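# Maple board on a perforated metal table keeps creeping, and shape blocks end up over the edge

I run a small sorting and shape-matching corner and the work surface is a maple board set straight on a blue perforated metal table. The blocks are small colored shapes: stars, cylinders, a heart, a hexagon and so on.

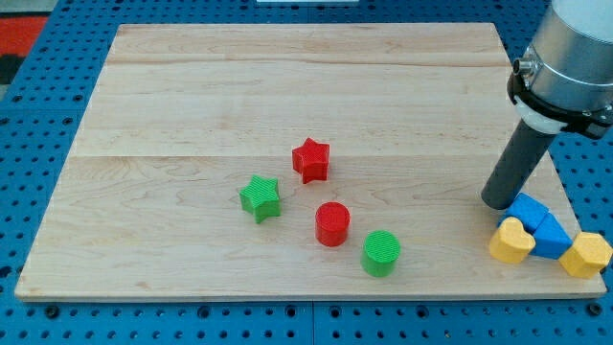 Kimie Tsuchiya asked whether the board has to come off the table at the end of the day or can stay down for good, as the fix depends on that. It has to come off. The table gets used for other work in the evenings and the board goes on a shelf, so I can't bolt it down permanently.

My problems, in order of how much they bother me:

1. The board moves. Not a lot at once, but over an afternoon it walks toward whoever is using it. I set it square in the morning and by four o'clock it is crooked. Both surfaces are smooth and there is nothing between them.
2. Blocks collect near the right-hand corner. People push the finished ones over that way to get them out of the middle, and then one ends up with part of it past the edge of the wood. From there it takes one bump. I have picked up a lot of blocks off the floor, and the drop from board to floor is enough to knock a corner off.
3. I would like the wood to last. It was sold as maple and finished with a plain mineral oil. I oiled it once when it arrived and have not touched it since April.

I have tried double-sided tape. It held well for two days and then left glue in the holes of the table, and getting that out with a toothpick took me most of an evening. I also tried a damp dish towel under the board. It did stop the sliding, but I took it out after an hour when I thought about what it was doing to the wood.

What I would like is something that holds the board still, lifts off without tools, and doesn't raise it by more than a little. I would also like an opinion on whether to put an edge around the board. I have gone back and forth. An edge would keep the blocks on, but I like being able to wipe the whole surface in one pass, and people do slide the blocks off into a tray when they finish.

Budget is small. I can drill the board if I have to. I would prefer not to drill the table.

11 February 2021

---

**Kimie Tsuchiya**

Don't drill the table. It already has holes, so use them.

What I would do is put pegs in the underside of the board. You need short lengths of dowel that drop into the holes in the metal, a loose fit. Four is enough, one near each corner. They only have to stop the board from traveling sideways, and gravity does the rest. When you want the board off, you lift it straight up.

How to get them in the right place:

- Turn the board face down on a towel and mark a spot near each corner, well in from the edge.
- Measure the spacing of the holes in the table, center to center. Measure across ten gaps and divide by ten. If you measure a single gap your error gets multiplied by the time you reach the far corner.
- Move your marks so the distances between them are whole multiples of that spacing, in both directions.
- Drill shallow holes. Put tape on the bit so you can see when to stop. You don't want to come out through the top.
- Glue in one dowel first and let it set. Then drop the board on the table and check that the other three marks line up before you drill them.

The last step sounds fussy but I have skipped it and had to fill the holes and start over.

Use dowel a bit thinner than the hole. Wood swells when the weather turns and a snug peg in April will be a stuck peg in August. If the holes in your table are too small for any dowel you can buy, use small round-head machine screws instead, with the heads glued into the board and the ends pointing down. File the ends so they don't scratch.

A board made of joined strips can cup a little if it is only oiled on one face. Oil the bottom too, after the pegs are in. When I was at Murakami we had a row of boards that rocked and everyone blamed the tables. They had been oiled on the top only. We oiled the undersides, left them standing on edge for a week, and most of them came back flat enough to use. One never did.

On the edge question, I would leave it off the side where you slide blocks into the tray and put a low strip on the other three. It doesn't need to be tall. A strip the thickness of a pencil will stop a hexagon or a prism from going over. It will not stop a cylinder that is lying on its side and already rolling, but most people stand those up.

---

**plurkia_bench**

Rubber shelf liner. The open mesh kind. Cut it smaller than the board and you won't see it. I got a roll for next to nothing and still have most of it. No drilling, no glue. Done.

---

**Clikier**

The liner works and I used it for a long time, but there are two things to watch. It leaves a pattern on an oiled surface if it sits there for weeks, and the cheap kind goes sticky. Since you take the board up every night the first one may not matter to you. I would still let a fresh coat of oil dry for a few days before putting rubber against it.

I went with cork in the end. Thin cork sheet, the sort sold for lining drawers, glued to the bottom of the board in four squares. It does not grip as hard as rubber. On a perforated top it does better than on plain metal, I assume from the edges of the holes biting into it a little. It raised my board by the thickness of a coaster.

About blocks going over the side: I solved that without an edge. I drew a pencil line on the board two fingers in from each side and told people that finished blocks stay inside it. Most of the time they do. It rubs off when I clean the board and I draw it again. If you want it to stay, a line cut with a marking knife holds up, but then you have a groove that catches dust.

Another thing that helped was giving the finished pieces somewhere to go. Mine used to pile up in one corner as well, since that was the closest empty spot. I put a shallow tray next to the board on that side, level with the top, and the pile moved into the tray. The tray is a Clostuvent one that was meant for cutlery. Anything flat would do.

For the finish, plain mineral oil is fine. Wipe it on, leave it overnight, wipe off what is left. I do mine when the wood starts to look pale and dry, and that comes to a few times a year. If blocks are being slid over it all day, go over it first with 400 grit paper, along the grain, by hand. I start at 200 if there are dents but it takes longer and you have to be even about it, or you get a dull patch in the middle.

Don't soak it to clean it. Damp cloth, then a dry cloth. Store it on edge with air on both sides - flat on a shelf is how mine picked up a bow.

If you do the pegs as Kimie says, you can't stand the board on a flat counter any more without it sitting up on its feet. That was the reason I didn't do it. If the board only ever goes on that table, then pegs are the better job.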